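Progress report no. 2: Mendov Seniors' Housing, accessibility retrofit
Prepared by Elsa Boström for Genji Ishida, program funding
October 22, 2026

Work covers 103 units. Lever taps and grab rails are complete in all ground-floor units. Stair nosing in the east block was delayed when the first delivery failed the slip test; the supplier, Fatari, replaced it at no charge.

Alasdair Galbraith's tenant survey closed in May with 308 responses. Heavy entry doors and poor hallway lighting were the main complaints. Closer tension has been reset to the lower limit of the fire code, and colour contrast strips are on order.

Spending is within budget. An unplanned cost of $2,000 for asbestos testing was charged to contingency. We ask that the unspent labour allowance be carried into the next period.

Door hardware selection remains open and will be covered in the next report. 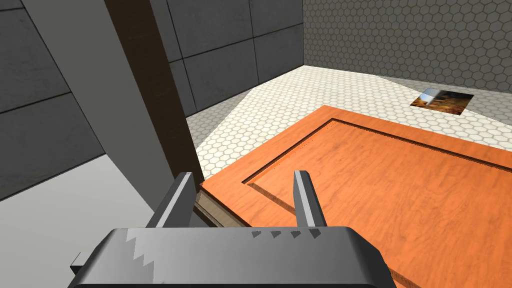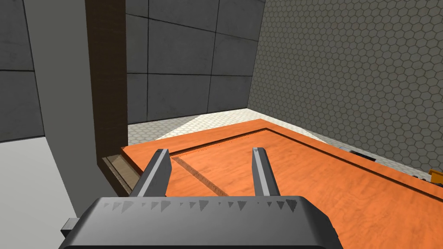
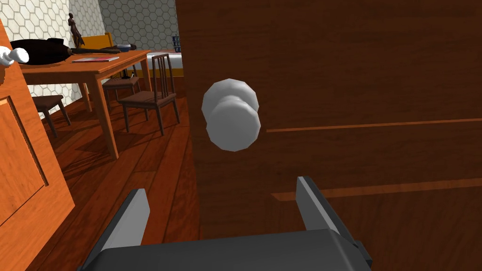
Computer renderings. The last shows a round knob on a brown wooden door.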